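Search this site
Type and press enter

Keeping silence at the well

I don't think we should speak at the well dressing in April, and I want to set out why before the Clirnis circle meets to plan it.

For anyone new, we walk up from Skorkum before sunrise, tie our ribbons, leave bread and walk home. For the past few years there has also been a spoken part. It started as a short blessing and is now 77 lines long. I wrote seven of them, so I'm criticising my own work as much as anyone's.

My view is that water rites are older than the words we put on them. Most of the customs I have read about ask people to fetch the water without talking and not to look back on the way. Whether you believe a spirit lives in the spring or you only come to mark the season, the quiet is the part that does the work. When I'm reading from a sheet I am thinking about the next line and whether my torch will last.

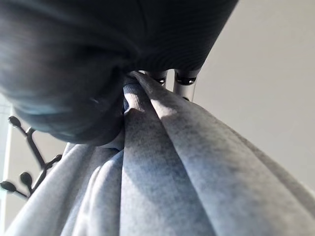 Some people say that newcomers need the words to follow what is happening. I understand that, and I felt lost my first time too. But a newcomer can be told everything at the bottom of the hill. The Furtună group do it this way and their walk is no harder to follow than ours.

Others say a rite with no invocation isn't a rite. I disagree. An offering is a thing you do with your hands. If the spirits of a place need 77 lines from us before they notice a loaf of bread, I would be surprised.

I'd keep one spoken thing, which is the name of the spring. The old people at Posel said it once on arriving and once on leaving, and I see no harm in that. The full text can stay on the website for those who like to read it at home.

If the circle votes the other way I will still come and I'll read my part.

We use cookies to improve your visit. Accept | Manage settings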